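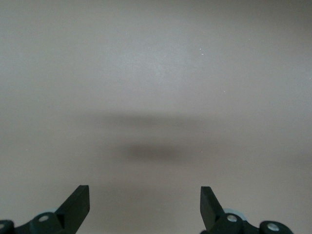

Shafiq Gamage
Wrinkles at the shallow end are nearly always water behind the liner. Check the water table before you order anything new.

Declan Sowerby
It's a Vumport liner, 29 thou, fitted in July. Three long folds by the steps and one across the hopper. The water level is steady and the chemistry is in range. Plenotia quoted for a full replacement, and I'd sooner not pay for that on a liner this new.

Ross Lennox
Disagree with Shafiq. On a new liner I'd look at the fit first. If it was measured as a plain rectangle and the corners are radiused, you get slack exactly where you describe. What was the air temperature when it went in?

Declan Sowerby
22 degrees, according to the fitter's sheet. They had the vacuum on overnight.

Shafiq Gamage
Then temperature wasn't the problem. Dig a test hole a metre from the wall, deeper than the floor of the shallow end, and leave it a day. If it fills, you have your answer - and don't drain the pool until you know.
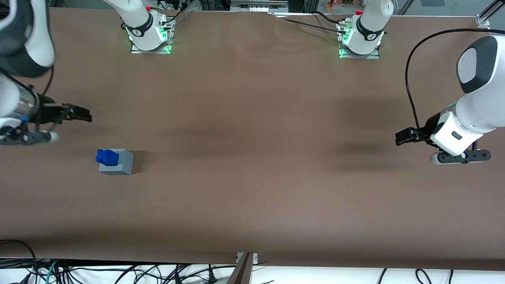

Blue piece on the grey block, brown paper underneath.

Menaka Marikar
Agree about not draining. We emptied a 38 cubic metre pool on clay and the liner floated off the floor. It cost us 1,000 pounds in pump hire and labour, and the folds were still there when it was refilled.

Ross Lennox
A test hole is fine, but measure the diagonals as well. If they don't match the order form, the claim is against whoever measured it, not Vumport.

Declan Sowerby
Will do both. The hole goes in on the garden side, where the ground is lowest.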